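Shop > Table kits > Taped-grid cell kit

Pirkeo Grid Kit, two-arm table layout

A kit for people putting arms on a table at home or in a shared shop. Paper, tape, layout sheet, tubes, cable straps. NO arms, no grippers, no table. Read that again before ordering please, we get returns every month.

Drawn up by Kaj Dalsgaard and Lavanya Alva on the big table at the shared workshop in Urnville. Two arms, one work surface, cheap cardboard for parts. It's the setup we use ourselves, so the kit is basically our shopping list minus the mistakes.

What you get

- Brown kraft paper, one roll. Enough to cover a large table and redo it when it gets scruffy
- Blue tape, 60 yards. Low tack, comes up clean off paper if you go slow
- Cardboard tubes, pack of 20, short and tall mixed
- Hook and loop straps for the cables, pack of 84
- Layout sheet, printed both sides, grid on one and arm spacing on the other
- One pencil. Kamala insisted

Part no. 1528. Older kits had the same number with a K after it, same contents but fewer straps.

Laying it out

Paper first, flat, overlap the seams and tape underneath. Then two long lines the length of the table, then the cross lines. Cells don't need to be square and they dont need to match. Just big enough that a tube plus open gripper fingers fits without crossing into next door. One tube per cell while you're teaching points. More than one and you'll clip something.

We run one arm reaching in from the side and the other working the far end, pendants parked on a second table alongside so nobody leans over the paper to hit a button. Power strip at the edge, cords coiled. 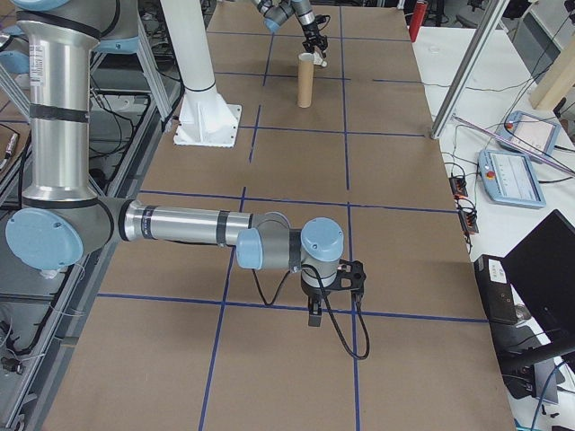 Step 1: Mark your bases

Bases bolted down before any tape goes on. Draw round each mounting plate in pencil. If a plate ever shifts you'll see it against the line, and you can put it back without re-teaching the whole program. Probably. Check one point anyway.

Step 2: Tape the reach, not the table

Jog each arm out as far as you're comfortable with, slow speed, mark the paper. Overlap between the two is your shared zone. Only one arm in there at a time. Sreekumar Kandasamy did our handshake with two digital lines and a wait, nothing fancy. Arm A raises its line, goes in, comes out, drops it. Arm B same. Write it on a sticky note if the logic gets away from you.

Step 3: Cables

Leave slack at the wrist. More than looks right. Run the last joint through its full travel both ways by hand speed before you strap anything, then strap back along the arm, snug but not crushing. Wide strap near the wrist, narrow ones further down. Gripper plug wants a soft curve coming out of it, no hard bends.

Too much slack and the loop drags on the paper and knocks tubes over. Too little and you pull the plug. Somewhere in the middle, you'll find it in an evening.

Step 4: First pick

Short tube, upright, open end down on the paper. Straight-down approach, fingers wide, close slow. Cardboard squashes so start with force at minimum and creep up. If the tube goes oval back off a notch. A bit of tilt in the grip is normal at first and is nearly always your approach point being off to one side. Re-teach the point, don't fight it with force.
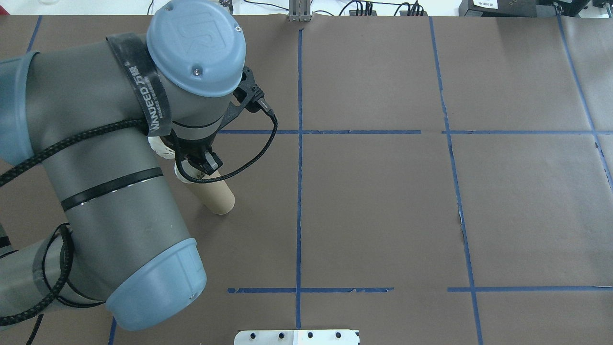 Can I use regular masking tape for the grid?

You can, but it tears the paper when you pull it and the tan color is hard to see on kraft. Stick with the blue stuff, or any low-tack painter's tape in a color that stands out.

Things people trip on

- Tape ends fray and lift. Press them down with a thumbnail, replace when they curl
- Wrinkles under a cell throw your height off by a hair. Matters for tall tubes, not much for short ones
- Small tears are fine. Patch with a square of kraft if a tube has to stand there
- Emergency stops: one per arm, within arm's length of whoever is running it. Both tested before every session. Not optional

Fits

Any small six-axis arm with a parallel gripper that opens wider than the tubes. Measure yours first. Polyxeni Karras wrote the spacing notes on the back of the layout sheet and will answer emails about odd sized tables, give her the length, width and base positions.

Extras, sold seperately

- Refill tubes, pack of 20
- Refill tape
- Kirnel plate, blank, drill your own holes to suit your tooling

Shipping

Ships flat except the roll, which goes in its own box. Two parcels, sometimes a day apart. Next batch goes out in December, orders before then are held and sent together. Shop pickup OK, evenings after 6, ring the side bell.

We use cookies to remember your cart. OK / Settings

Contact | © Pirkeo, Urnville | Back to top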